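Subject: Re: [gripper-bench] Jaws not closing evenly after finger swap
Date: Tuesday, May 7, 2024
List: gripper-bench, hosted by Fliromside

Hi all,

Quoting the whole thing for those of you who only get the digest:

> We swapped the fingers on our hand-held gripper last week and ever
> since then the left one gets to the part before the right one does.
> It's small, maybe the thickness of a business card, but thin parts get
> shoved sideways before they get picked up. We've loosened and
> retightened everything twice. There's a grub screw on the right side
> that never seems to want to sit flush. Is this a worn carriage, or are
> we putting it together wrong? Also, how often do people re-zero
> the opening? The sheet that came with ours says nothing about it.
>
> Tasside workshop

I've got the same kind of tool at my bench and I've been through pretty much this exact misery, so let me tell you what I do now. Fair warning, I'm a hobbyist who got carried away and not a factory person, so if one of the Flesach folks wants to jump in and correct me, please do!

First thing, before you order a carriage: I really doubt it's worn. A worn carriage on mine felt sloppy in both directions, and you could wiggle the finger with your thumb and hear it click. If yours is firm but just arrives early, I'd bet on how the finger is seated. I spent two evenings blaming the carriage (and got as far as putting one in a shopping cart) before I pulled the left finger off again and found a little crumb of old threadlocker sitting in the corner of the pocket. That was the whole problem. One crumb.

So take both fingers off, not only the bad one. Scrape out the pockets with something softer than the metal. I use a bamboo skewer sharpened in a pencil sharpener, and it's the best tool I own. Then wipe with alcohol and look at it with a flashlight held low, almost flat to the surface, and the crumbs throw shadows. Do the back of the finger too. If the coating on yours has chipped like mine, check whether any of the chips are on the face that sits in the pocket. Chips up on the edges are just cosmetic and I've quit caring about them.

Put the fingers back with the screws only finger tight. Open the jaws all the way, then close them slowly on a gauge block, or on anything you trust to have two parallel sides. I use a short piece of ground bar that measures 18 mm everywhere I've ever checked it. With the jaws holding the bar, give each finger a couple of light taps on the back so it settles, and then tighten. Go back and forth, a little on the left, a little on the right, same as you would with lug nuts. If you run one side all the way down first, it drags the finger over with it and you're back where you started.

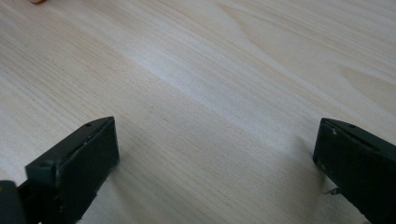
Then open it up and set it down somewhere flat and do the paper test. Cut two strips of ordinary printer paper, one for each jaw, lay them against the inner faces and close on the bar again. Tug both. They should let go with about the same pull. If one slides right out and the other one tears, your faces aren't parallel, and you need to go back a step. I got it on the third try the last time, which is pretty good for me.

Now, the screw on the right side that won't sit flush. I had one of those! On mine it was simply too long. The Güler spares kit I bought has two lengths in the same little bag, with no marking at all, and they look identical until you stand them next to each other on their ends. The long ones bottom out and stick out a hair. They feel tight because they ARE tight, just against the wrong thing, and meanwhile the finger can still creep. So please don't lean on it harder. Back it out, compare it with the one from the left side, and swap it if it's the long one. If both sides match, then run a clean screw in and out of the hole a few times by hand and see whether it starts binding before it should. Old threadlocker again, usually.

And speaking of threadlocker, I use the weak kind, one small dot, and I leave the thing alone overnight. If you're in a hurry you can skip it for a day of testing, but put a paint mark across the screw head so you'll see it if it turns. I had one walk out on me in October and it took me the better part of an hour on my knees with a magnet to find it.

About re-zeroing the opening. I do it every time I've had a finger off, no exceptions, and other than that every 6 weeks. Close fully, zero, open fully, write down the number, and do it again to see if you get the same thing. Mine opens to 98 mm when it's happy. I keep the readings on a piece of masking tape inside the lid of the case. When the number starts to drift from one check to the next, I go looking for dirt in the slide before I touch any settings. It's nearly always dirt. I got a lot of fuzz in mine from a shop rag, so now I stick to lint-free wipes.

Oh, and one more thing about "gets there first." Check it with the tool lying down and then again while you're holding it the way you use it. If the difference changes a lot between the two, you've probably got something loose in the body and none of the finger stuff above will fix it. There are 9 screws on the back cover of mine and I found three of them barely in. Nothing dramatic, but the cover holds one end of the slide, so it matters more than you'd think from looking at it.

If you get through all that and it still hits on one side, write back and say which way you measured, and whether the offset is the same with the jaws nearly closed as it is wide open. Same offset all the way along is seating. If it gets worse as it opens, that's the linkage, and I've only had mine apart once, so somebody else had better take that one.

By the way, does anybody have a source for replacement finger pads that aren't sold in packs of a hundred? I asked on here last year and got one answer, and the shop has closed since.

Good luck with it, and let us know!

--
gripper-bench mailing list
To unsubscribe, send a message with the word "unsubscribe" in the subject line.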